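Progress report to the program office, Stockdale fund
Project: Shared kitchen and tool store, Hindton
Prepared by Idalina Calado
Wed 13 May

The grant paid for two things: a sorted and usable set of hand tools for the allotment members, and a small tea kitchen. I was asked whether the project is on track. The spending is. I am less sure about the rest.

Of the 149 items donated through Clisard, 34 have been checked and entered on the list. Gemma Hebden's plan had all of them entered by the end of April. At the present rate I don't believe the revised date either, and I would ask you not to publish it.

The kitchen corner is papered and the marble-pattern surface is in. My doubts are about how it gets used. The April rule said food and tools would be kept apart, and Salvador Macedo reported it as "fully adopted." I would call that generous.
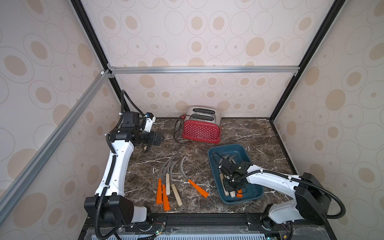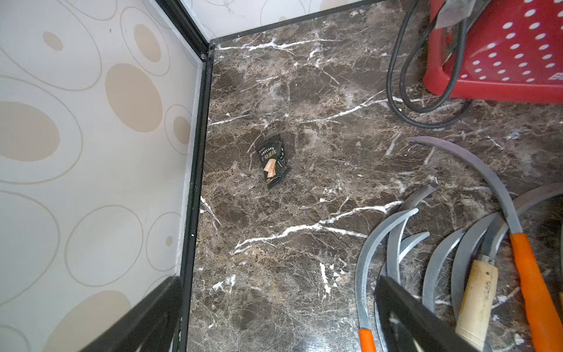 Lurdes Patrício thinks a second shelf would settle the matter. Maybe. We already bought one shelf on that argument, and it is full of seed trays. Before more money goes that way I would like the sickles to have a fixed place, with blade covers, and one person who signs them in and out. Covers were quoted by Selteck and the quote has not been answered – I have asked twice.

Spending to date on the kitchen is $1,010, within budget. That figure leaves out the electrician, whose invoice has not arrived, so please don't read it as a saving.

The member survey is also described in the last report as "very positive." Margarida Brandão has the forms. Most were filled in before the kitchen was open, and I don't see what they can tell us about it.

Still open for next period: the tool list, the blade covers, the electrician's invoice, and a written rule on where snacks are kept. I would hold the second payment until the first two are done.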